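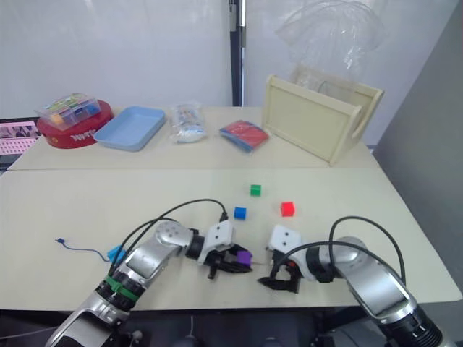

Tahmineh Khosravi wanted to know why a robot can't just be told "pick up the purple cube" and then do it, the way her little brother can.

It can, in a way. But a lot has to happen between the words and the cube, and most of it happens in software. Software is the set of instructions a computer follows. A robot arm is metal, motors and wires. If the software stops, the arm stops too.

Getting a robot to move a small block takes several different programs that pass messages to each other. Here they are in the order they usually work.

Finding the cube

A camera picture is really a big grid of numbers. Each tiny square in the grid, called a pixel, has numbers that say how much red, green and blue is in it. The computer doesn't see a cube. It sees the numbers.

The first program looks through the numbers for patches that belong together. A patch where the blue number is high and the others are low might be a blue cube. It might also be a blue wire, a blue tray or somebody's sleeve, so color by itself is not enough. The program checks size and shape as well. A long thin patch is probably not a cube.

Light makes this harder. A red cube in shadow gives darker numbers than a red cube under a lamp, and light blue can look almost white where it shines. For this reason many programs are trained on lots of pictures taken in different light. The people doing the training mark where the cubes are, and the program adjusts itself until its answers match the marks most of the time.

This part of the software is called perception.

Working out where it is

Now the program knows where the cube is in the picture. That still isn't where the cube is on the table. The picture is flat and the table isn't, or at least it goes away from you, and things farther off look smaller.

To get from one to the other, the software needs to know exactly where the camera is and which way it points. Finding this out is called calibration. One way is to move the gripper to a place the computer already knows and see where it shows up in the picture. Do that at 20 different places and the computer can work out the camera's position very closely.

If someone bumps the camera afterward, the numbers are wrong and the gripper closes on air beside the cube. The software isn't broken when this happens. It is doing its math with an old answer, and the calibration has to be done again.

Planning the path

Next comes the planner. Its job is to find a way for the arm to get from where it is to where it needs to be without hitting anything.

Your own arm bends at the shoulder, elbow and wrist. A robot arm has joints too, and each one can turn by a certain amount. The planner tries out many combinations of turns inside the computer before the real arm moves at all. It throws away the ones where the arm would hit the table, or knock over the green cube to get to the purple one.

Two arms make more work for the planner. Each arm is something the other could crash into, and both of them keep moving. One simple rule is to let only one arm into the middle of the table at a time. The other one waits. A harder way is to plan both paths together, so that both arms can work close to each other and even hand things over. This takes the computer longer, but the job can get done sooner.

Cables matter as well. If an arm keeps twisting the same way, a cable can pull tight, so planners are usually told how far each joint may turn.
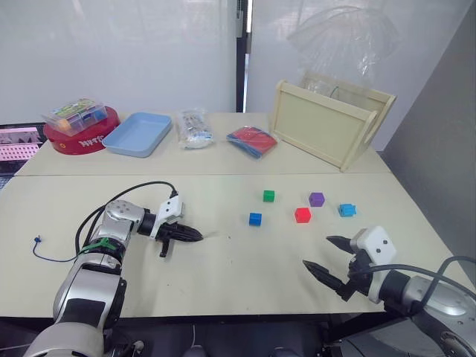 Closing the gripper is a small job with its own program. The fingers have to be open wide enough before they come down, and they have to be lined up with two flat sides of the cube. If they come in at a corner, the cube spins away. Shahram Hosseinzadeh, who wrote the gripper program in a kit called Trorkellow, had it open the fingers 14 millimeters wider than the cube. With less than that it kept nudging the cube on the way down.

The control loop

The last part is called control. The planner says where the arm should be at each moment, and the control program makes the motors do it.

It works in a loop. Measure where the joints are. Compare that with where they should be. Push the motors a little to make up the difference. Then start over. This can happen hundreds of times in one second, too fast for you to notice, so the movement looks smooth.

You do something like this when you carry a full glass of water. You watch the water, and when it tips one way you tilt your hand the other way. Your loop is slower.

When it goes wrong

Robot programmers spend a lot of time finding mistakes. They make the software keep a log, a kind of diary that says what each program decided and when. If a cube gets dropped, they read the log backward. Did the control program do what the planner asked? Was the plan good? Was the cube where perception said it was?

Try this with a friend

Put 3 blocks on a table. One person is the robot and wears a blindfold. The other person is the software and may only say things like "left hand forward, a little" or "close fingers." Words such as "there" and "that one" are not allowed. Paweena Wattanapong's class in Trellville tried it, and the fastest pair needed about 40 instructions to move one block - a lot of them were "stop."

Then swap places.

Contact | © Cundari Pages for Young Readers | Back to top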